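Winier Street Shared Workrooms
Minutes of the Members' Meeting, Mon 30 December

Present: Tomoyo Shibata (chair), Soudabeh Zarei (taking minutes), and members from the front room, the back room and the upstairs desks. Apologies came in from the Plaltach people, who are away until the new year and sent their good wishes and a tin of cookies, which was opened before we had properly started.

1. Welcome and last minutes

Tomoyo thanked everybody for turning out in the quiet week, and said it was lovely to see so many faces when most of the street is dark. The minutes of the last meeting were read and accepted with one correction: the kettle that was replaced was the upstairs one. Soudabeh apologized for the mix-up and has changed her copy.

2. Matters carried over

The front door closer has been adjusted and no longer slams. Several members said how much nicer the mornings are. The missing shelf pegs have still not been found, and Tomoyo will order new ones if they do not surface by our next meeting. The window blind in the back room was raised again. It works if you pull from the left, and a note will go up saying so until somebody has the time to take it down and look at it properly.

3. Tables, cords and power strips

This was the long item, and we let it run because so many people had something to say. Tomoyo reminded us that we agreed in the fall to try keeping one power strip on each worktable, where people can reach it, in place of the old arrangement with everything on the floor and members crawling about among the chair legs. On the whole it has been well liked. The trouble is what gathers around the strips. Drives, chargers and adapters get plugged in on a Monday and are still there the next week, and by then it is hard for anyone to say which cord belongs to what.

The wooden table with the dark swirling grain came in for particular discussion, being the one that everybody likes to sit at.

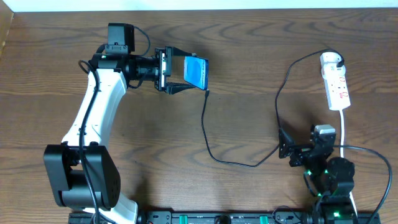 The wooden table, with the white power strip and the blue device on its thin black cable.

There was a good deal of friendly back and forth about whether the strip should stay on the tabletop at all. One member from upstairs would prefer it fixed under the edge, so the whole surface is free for spreading out papers. Others felt that would only send us back to crawling. Another member pointed out that loops of cord across the middle of a table are what catch sleeves and coffee cups, and that a strip kept close to one side, with the cords gathered behind it, would answer most of the complaints. That seemed to please nearly everyone, and after some more talk it was agreed as follows.

Each table keeps its strip on top, over to one side. Cords are to be gathered with a tie and brought around the back of the table where they will reach. Small devices such as drives are to be unplugged and put away in the owner's tray at the end of the day, together with their own cables. Anything that has to run overnight gets a paper tag with a name and a date on it — the tags will live in the drawer by the sink.

Soudabeh asked that nobody plug one strip into another, and this was agreed without any discussion. She also offered to go round with a roll of labels and mark both ends of the cords that belong to the workrooms, and was warmly thanked. A pack of 300 labels is already in the supply closet, left over from the Villalba mailing, so there is nothing to buy. Cable ties will cost us $26 for a mixed pack, and the spending was approved.

It was asked whether the wooden table might be oiled while it is clear. Tomoyo is happy to do it one evening in February, if members will take their things off it the night before. Somebody wondered whether oil would hide that beautiful grain, and Tomoyo thought it would bring it out, but she will try a patch on the underside first so we can all have a look.

4. Trays and the lost property box

There are 7 trays without a name on them. Members are asked to look through them and claim what is theirs by the next meeting. After that the contents go in the lost property box, which is itself very full and has one glove in it that has been there since before the move. Unclaimed chargers will be offered to members first and then taken to the recycling drop-off at Mirnov Hardware.

5. Kitchen fund

The fund stands at $35 after the coffee order. Members who have not put in for this month were gently reminded. It was suggested that we go back to the darker coffee, and a show of hands came out in favor.

6. Any other business

The upstairs radiator is knocking again and Tomoyo will call the landlord. A member asked for a second coat hook by the back door, and was told there is one in the supply closet waiting for a screw.

Actions

Tomoyo: shelf pegs, radiator, cable ties, test patch of oil.
Soudabeh: cord labels, tags in the drawer, note for the blind.
All members: claim trays, put drives and cables away at night.

The next meeting will be in February, on a day to be posted on the board. The meeting closed and the rest of the cookies went upstairs.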